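Slide 1: Bread soup, and why I keep making it

Hi everybody, thanks for coming in out of the rain. I'm going to talk about bread soup for half an hour and then there's a pot at the back and you can tell me whether I was right. If you came for the pickling talk, that's across the hall and they have better chairs.

(wait for the laugh, if there is one)

Quick bit about me. I cook at home, I ran the lunch counter in Merton for a while, and I've never been to culinary school. My bread soup comes from Borghild Halvorsen, who I rented a room from when I was 23. She made it with rye ends and a lot of onion and she never wrote a word of it down, so what I'm giving you is my version. She'd say I use too much garlic. She's right!

Slide 2: The bread

Ask: who has a heel of something in the freezer right now? Hands up. OK, that's dinner.

You want bread with some chew. Sourdough, rye, a country loaf, all good. Soft sandwich bread turns to glue and I've tried it more times than I should have. Two or three days old is perfect. If all you've got is fresh, tear it up and put it in a low oven until the edges feel dry, maybe twenty minutes, and go do something else.

Tear it, please. Cubes look nice but the ragged bits hold the broth way better. And leave the crust on unless it's burned.

Slide 3: Onions, slowly

This is where people rush. Three big onions, sliced thin, in more olive oil than feels polite, medium-low, with a good pinch of salt right at the start. I give mine 36 minutes. I know that sounds fussy, but I timed it for a handout once and the number stuck. You're after soft and golden, a little jammy. Stir when you remember.

Garlic goes in for the last couple of minutes (six cloves for me, two for Borghild). Then a spoonful of tomato paste, and let that get dark and stick to the pot a little before you add anything wet.

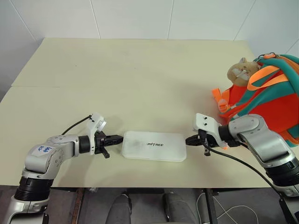

Then the broth, and here I want to talk about money for a second, so bear with me. I used to buy the good cartons. Now I keep a bag in the freezer for onion skins, carrot ends, parsley stems and the rind off whatever hard cheese we've had, and when the bag is full I cover it with water and simmer it an hour. Skip broccoli and cabbage, they take over. You need six cups or so for a pot that feeds four hungry people.

If you have a can of white beans, tip it in, liquid too. Greens are nice, kale or chard, whatever is going limp.

Slide 4: When does the bread go in?

OK so this is the argument. Gunther Rothe and I had this out at the June supper, some of you were there, sorry about that. Gunther puts the bread in early and cooks it down until a spoon stands up in it. I put mine in for the last ten minutes, lid on, heat off. You get soft pieces in a thick broth and a few that still have some bite.

Try both. His is better the next day, I'll give him that, especially fried in a skillet with an egg on top. (Don't look at him when you say this.)

Slide 5: Fixing it

Too thick: hot water, a splash at a time, and taste for salt again.
Too thin: more bread, lid back on, wait.
Tastes flat: vinegar! A teaspoon of red wine vinegar, stir, taste. I forgot this step at Merton for an entire winter.
Too salty: usually the cheese rind. Add beans or a chopped potato and give it time.

Slide 6: To finish

Pepper, good oil, grated cheese if you like it. A soft egg if it's supper. I sometimes fry a handful of torn bread in butter and throw that on top, so yes, bread on bread.

It keeps three days in the fridge. I don't love it frozen with the bread already in, so freeze the onion and broth part on its own and add bread when you reheat.

Handout is by the door, I printed 41. If they run out, leave me your email on the yellow pad.

Questions, then soup. Bowls are on the left, and the pot with the blue lid is the one without cheese.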